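Subject: Re: [plundesach-office] Back room, windows and the rag bin
From: Petersen building list
To: plundesach-office

> Before everybody scatters for August, can we settle how the back
> room gets cleaned? The glass on the tree side is streaky again and
> there's lint all over the black frames. I used the blue towels from
> under the sink and I think they made it worse. Also the upper sash
> doesn't want to shut all the way, and I don't know whose job that
> is, ours or the landlord's.
>
> Second thing, is there a rule about used cloths? The bag by the door
> is full and it smells.

The blue towels are the lint problem. They came from the old Jomotard office and they shed no matter how many times they go through the wash. Please use them for floors and spills only. I moved them to the bottom shelf of the supply closet.

For glass I've been using plain white paper or an old cotton sheet cut up, crumpled into a loose ball, with a gray cloth to finish. Wet the glass lightly, wipe the pane top to bottom with the white, then go over it with the gray while it's still damp. Don't spray the frames. The spray runs down into the corner and dries there, and that's most of what you were seeing. Wipe the frames last with whatever is left in the cloth.

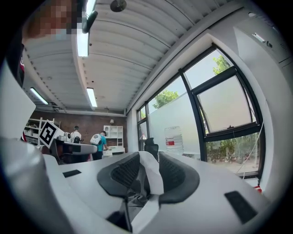

On cleaner, the Tidutik concentrate is fine but it's being mixed much too strong. It should be 5 ml to a full spray bottle. The bottle I picked up last month was foaming when I shook it, so I dumped it and started over. I put a line on the new one with a marker. If it runs out and you can't find the concentrate, water with a little white vinegar does the same job on the inside of the windows. Keep both away from the frosted partition until I find out what it was coated with. Water only on that, and a soft cloth.

About the upper sash. It's supposed to tilt in, and it will close if you lift it slightly as you push. If it still sticks, leave it and write to the list. Don't force the handle. The last time a handle broke in this building the replacement was $69 and took most of a summer to get here. I've asked the Petersen people whether window hardware falls on them or on us. The lease says "fixtures" and doesn't say more than that. I'll post the answer when I have it.

Please close the sash before you leave for the day. The ground outside on that side is bare dirt under the shrubs and when the wind picks up it comes in on everything, the chairs included.

Used cloths: the bag by the door was meant to be temporary. I've put a bin with a lid in the supply closet. Damp cloths go over the rail first and into the bin once they're dry. Paper goes in the regular trash. I'll take the bin home and run it when it's full, hot wash, no fabric softener. Softener leaves a film and then you're back to streaks. If somebody wants to trade off on the laundry, say so here.

Time needed, for whoever takes the next turn: the inside of the windows is roughly 30 minutes if you don't move furniture. Doing the whole room, with the brick wall dusted and the lamp wiped down, took me 90. The brick only needs a dry brush. A wet rag just turns the dust to paste in the joints.

Still missing from the closet: the long-handled squeegee and the short step stool. If either one went over to the Plundesach side, please bring it back. I don't want anyone standing on an office chair to reach the top panes.

I can do the next round in the morning before 9. After that the sun is on the glass and the cleaner dries before you can wipe it.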